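Vuno pouring set

The Vuno pouring set is a collection of recorded robot demonstrations used to train learning systems in two-armed table tasks. It was gathered at Tresthorpe with the Kiani control software and holds 400 episodes, each a single attempt by a human operator guiding both arms.

Recording method

Every episode is stored as several video streams together with the joint positions of the arms and the opening of each gripper.

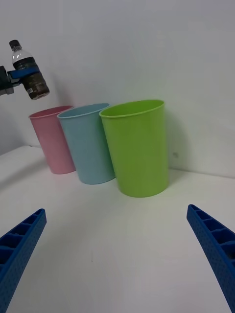 Wrist cameras supply the close views in the set. They travel with the arm, so the same object may appear at very different sizes and angles within one episode. One gripper's camera can also record the work of the other, as when a bottle is held across its middle while pink, light blue and green cups stand beyond the open fingers. Streams are matched by time stamp, and episodes in which a stream stops early are left out.

Table layout

The objects are a small bottle and three cups of different colours. Operators change the starting position of the bottle between episodes and leave the cups near the wall.
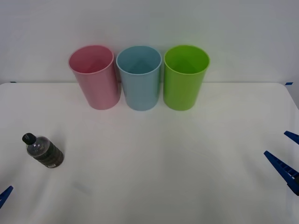 Bottle on its side, with the cups at the back of the table.

Episodes last no longer than 60 seconds. The written instruction stored with each one names the target cup by its colour.

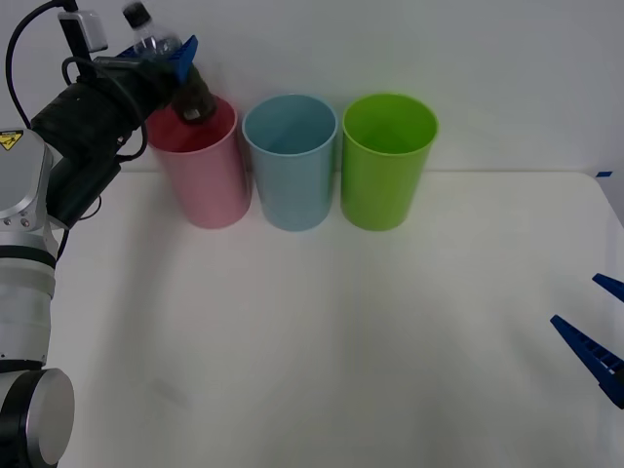
Labelling and use

Each episode is divided into 4 stages: reach, grasp, move and pour. Labels are added by hand in Plareo, and 11 episodes were relabelled in December after the boundary between the last two stages was redefined.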